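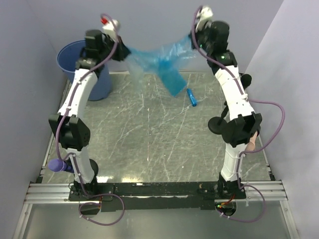
"Show me the planner, then show me the bag"

Rosário Abreu writes motion planning software, and she has a low opinion of most demos of motion planning software, her own included. I asked for an hour with her at Ernar, the small company where she has been working on two-armed handling, and she gave me most of a Tuesday.

The job she picked to talk about was a blue plastic bag, held between two grippers. I told her it looked like a solved problem. I have seen plenty of clips of robots folding shirts.

"So have I," she said. "Ask them for the runs they didn't post."

Her complaint begins with the word planning. A planner for two arms needs to know where the arms are, and that part is fine. Each joint reports its angle and the software can check whether one elbow is about to hit the other. The bag reports nothing. It's see-through where the plastic is thin and a darker blue where it's folded over, and a camera can easily take those for two different things.

"Our perception module used to give me a nice outline of the dark part," she said. "It was very confident. The pale end, with the gripper on it, it treated as background. So the planner thought one arm was holding the bag and the other was holding air, and it made a perfectly good plan for that."

The module is called Bautista, after nothing she could remember. The planner is Clernusitz. Between them sits a control loop that runs at 200 cycles a second, and she thinks it does more of the useful work than either of the parts with a name. If the pull on the two wrists climbs too fast, the loop slows both arms down and waits.

I asked whether that meant the planning was mostly for show.

"For a bag, a good deal of it, yes. I'd be out of a job if I said all of it." She shrugged. "You plan the first two seconds. After that the plastic has twisted and your plan is about some other bag."

Clernusitz now replans every 5 seconds, or sooner if the loop complains. She doesn't claim this is clever. An earlier version replanned all the time, and the arms dithered, each one correcting for what the other had just done.

We argued for a while about learned policies, where a network is trained on recordings of people driving the arms and no one writes a planner at all. A rival group at Moston has been saying since August that this makes work like hers pointless. I half expected her to be defensive. She has tried it, and she liked how it moved.

"It's smoother than mine. It goes for the edge of the bag the way a person would," she said. "Then I moved the bin and it was lost. With my code, when it's lost, I can open a log and find the line. With theirs I get told to collect more data - maybe that's right, but how much more? They never have a number."

She had no number for some things either. When I asked how often her own setup opens a bag and drops something into it without help, she said the test they use is seven tries in a row, and that it had passed "on good days." I asked what made a day good. She said the light, partly. The floor of the cell is reflective and scuffed, and glare on a surface like that is one more bright shape for Bautista to explain.

Couldn't they cover the floor?

"We could. Then I'd have software that works on a covered floor."

I left less sure than I arrived that anyone in this field should be using the word solved, and not much surer that her way will win. She is rewriting the part of Bautista that handles see-through plastic, for the second time. The log viewer, she said, is the only piece she'd recommend to a stranger.

14 comments · 37 shares
Last updated in August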